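Boomy low mids in a full hall, what am I doing wrong?

Posted in Live Sound > Small Venues, 9/1/25

wedgewobbler

Hi all, long-time reader, first proper post. I do the sound for a ceilidh band called Jikham (fiddle, accordion, acoustic guitar, bass through a DI, one vocal who also calls the dances) and most of our gigs are fine. Pubs, marquees, no bother. But we've got a regular booking at Palel Hall and every time I come home cross with myself.

It holds 300 and it's a big old box with a stage at one end, a hard floor and a curved ceiling. The accordion turns to porridge the minute I bring it up. Bass is worse, certain notes just bloom and hang about, and then the caller can't be understood, so people go the wrong way in Strip the Willow and it all gets a bit dangerous.

Kit is a pair of Alluson twelve-inch tops on poles, one Alluson sub, and a little Hoshino digital desk with a graphic on the main outputs. Subs are at the front of the stage on the left as there's a fire door on the other side. I've tried turning the treble up to get the words across and that just made it harsh AND boomy, which I didn't know was possible.

We're back there in February. Do I need better speakers or is it me?

lowshelf_lil

It's a bit you but mostly it's the hall, so don't be too hard on yourself! And please don't buy speakers yet.

I've mixed in a lot of rooms like that. First thing I'd do is put a high-pass filter on everything that isn't the bass, and be much braver with it than feels right. On a caller's mic I'll happily go up to 125 Hz, sometimes higher if they like to eat the microphone. Accordion somewhere near 75 to begin with, then creep it upwards while they're playing until you notice it thinning out, and come back a touch. Same idea with the guitar. All that rumble you take out was never helping anybody dance.

Then walk the room in soundcheck while the bass player goes up slowly one note at a time (they'll moan, bring biscuits). When a note jumps out, find it on the main graphic and pull that down a few dB. Bear in mind it'll be different in different spots, so don't chase what you hear in one corner. If it only booms by the back wall, leave it alone.

And angle the tops! If they're pointing straight down the hall you're firing half of it at the back wall and the ceiling. Toe them in and, if your pole mounts tilt, tip them down so they're aimed at people. Bodies soak up a surprising amount of the top end, though they don't do much down low, so the hall won't fix your bass for you when it fills up.

Last thing, turn the sub down. Then turn it down again. I did a whole season in a similar place with the sub unplugged and the only person who noticed was the bass player.

mudguard121

get a better desk. the hoshino ones are ok but the eq is not great imo. also have you tried moving the sub

fadercreep

Bit of a correction to the one before me, there's nothing wrong with that desk for a five-channel ceilidh band. I've used the same make for years.

I do agree about moving the sub though. If it's tucked into the corner by the stage wall it'll be getting a free boost you don't want. Bring it out as far as the dancers will let you and have a listen. I'd also ask whether the accordion needs to be in the PA at all at low level, ours is loud enough on its own in the quieter sets and I only bring it up for the last few dances. And check the wedges, as the muck you're hearing out front may be coming off the back of those. Mute the mains for one tune in soundcheck, stand in the middle of the floor, and you'll soon know.
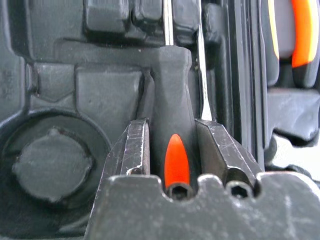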